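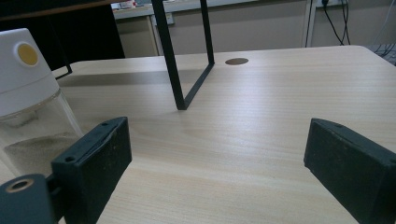
Jastthorpe, Tuesday, April 30, 2019

Flestora HG-2 Hand-Held Demonstration Gripper

Product page > Data Collection > Hand-Held Tools > HG-2

Overview

The HG-2 is a two-finger parallel gripper carried in the hand. An operator uses it to perform a manipulation task directly, and the tool records wrist-view video, finger opening and tool motion for each attempt. The recordings are used as demonstrations for training a manipulation policy. No robot arm is needed at the collection site.

The fingers and the camera sit in the same relation to each other as on the Flestora arm-mounted gripper, so recorded views match those the policy receives at run time. Sites using a third-party arm should read the section on matching hardware before ordering.

What is in the case

HG-2 tool with camera mount and handle
Finger set, dark, flat inner face (fitted)
Spare finger set with screws
Hex driver
USB cable, locking at the tool end
Calibration card
Printed quick start sheet

The recording computer is not included. Any machine that meets the requirements listed under Recorder software will do.

Fingers

Each finger is a rectangular block screwed to a bracket. The screw heads face up and can be reached without taking the tool apart. The inner faces are parallel. Because the camera is close and uses a wide lens, they look tilted toward each other in the recorded view. Do not shim the fingers to correct this.

Surface scuffing and dust on the outer faces are normal wear and do not affect the recording. Replace a finger when the inner face is chipped, when an edge has rounded enough to slip on thin objects, or when a screw hole no longer holds torque. Replace both fingers together. A new finger beside an old one closes off center, and the offset will appear in every episode recorded afterward.

Change of color between finger sets is not recommended within one dataset. If a site must change, start a new dataset and note the change in the session header.

Specifications

Payload, held in fingers: 300 g
Recording: video, finger opening, tool pose, time stamp
Finger actuation: manual, trigger in handle
Power: over USB from recorder
Cable length: 6 m
Mounting: none required
Order number: 3520

Setting up a station

A plain table is enough. The tool does not need markers on the work surface. Tool pose is estimated from the video together with the motion sensor in the handle, and the estimate depends on fixed detail being visible. Cabinets, table edges, stands and cable grommets all serve. A bare wall behind a bare table does not, and tracking will drop out on fast moves.

Glare from overhead lights on a pale tabletop is acceptable up to a point. The recorder marks an episode for review if the bright area covers the object at the moment of grasp. Exposure should be left on automatic for mixed datasets and locked only when all stations share the same lighting.

Containers, stands and other equipment may stay on the table if they will also be there, or be likely to be there, at deployment. Clear plastic containers are a known difficult case for depth estimation. Include them in the collection if the policy will have to handle them. Transparent objects recorded in a few lighting conditions train better than the same number of episodes in one.

Keep the tool cable behind the operator's elbow. A cable that crosses the lens for part of a session will be learned as part of the task.

Recording an episode

1. Start the recorder and wait for the steady tone.
2. Hold the tool still above the table for two seconds with the fingers open.
3. Press the handle button once. Recording begins.
4. Perform the task at an even speed. Do not reach in with the free hand unless the task definition allows it.
5. Return to an open gripper over clear table.
6. Press the button again. Recording ends and the episode is written to disk.
7. Mark the episode as kept or discarded before starting the next.

Failed grasps followed by a successful second try should be kept. Episodes where the operator changes their mind about the goal should be discarded. Vary the starting height and side of approach between episodes. Operators tend to settle on one path after the first 26 episodes or so, and the recorder will show a notice when starting poses become too similar.

Matching hardware

The policy sees the fingers in every picture it is trained on. The robot side must therefore show the same fingers in the same place. The HG-2 finger set fits the Flestora arm gripper directly. An adapter plate for the MacDonald flange is sold separately. For other arms, send a drawing of the tool flange with the order and we will confirm fit before shipping.

After installation, hold the calibration card in the open fingers on both tools and run the compare command. The two views should agree to within the tolerance printed on the card. If they do not, check the camera bracket first and the finger screws second.

Recorder software

Distness Recorder is supplied as a download with each tool. It requires a 64-bit desktop system, a free USB 3 port and a solid state drive. Episodes are stored as one folder each, with video, a motion file and a text header giving operator code, station, task name and finger set number. The folder format is open and is documented in the software manual.

Changes in the current release:
Finger opening is now stored in millimeters.
Discarded episodes are moved to a separate folder and kept until cleared by hand.
Fixed a fault where the time stamp restarted after the cable was unplugged.

Service

Return the tool for inspection if the fingers no longer meet when fully closed, or if the trigger does not come back on its own. Screws and finger sets are user replaceable. The camera is not. Opening the camera housing loses the factory calibration and the tool must be sent in.

Contacts

Orders and adapters: Josée Kowalchuk
Technical support and recorder software: Lukian Kobzar

Please quote the serial number under the handle.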